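About Kamwood

Kamwood is a language school for adults. We teach English, Spanish and Hungarian in small groups and one to one, in the mornings, in the evenings and online.

How we started

The school opened with two teachers and one rented room above a bakery on Florkell Street. Most of our first students worked nearby and came in after their shifts, so classes ran from 6:30 in the evening. We moved to our present building when the room got too small, and kept the evening schedule. Last year 217 students took at least one course with us.

Our courses

A standard course is 30 lessons of 49 minutes each. There are up to eight people in a group. New courses start in January, April and September, and you can join a group late if your level fits and there is a free place.

Before you sign up we give you a short placement test and a talk with a teacher. Both are free. If you turn out to be in the wrong group, you can change within the first 2 weeks at no cost.

The Halász Program

Our Hungarian courses have their own name, the Halász Program. They began with a few people who wanted to speak with their grandparents, and family language is still a large part of them. Students read old letters and recipes, practice phone calls and learn the everyday speech that most textbooks leave out. There is a beginner group each September and a reading group all year.

Osto, our online classroom

Students who travel or work odd hours can take lessons through Osto. It has the same teachers and the same books as our regular courses. Homework is posted there too - you will need your student number to log in.

Our building

We are on the ground floor, with a step-free entrance and parking behind the school. The office is open from 9 a.m. to 7 p.m. and closes for lunch at noon.

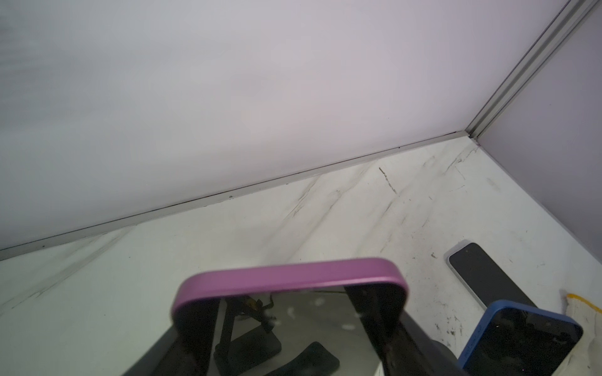
Pale wall panels and a marble-patterned surface

Visiting us

You are welcome to sit in on one lesson before you decide. Call or write to the office first so we can let the teacher know. Fees and the current timetable are on the Courses page.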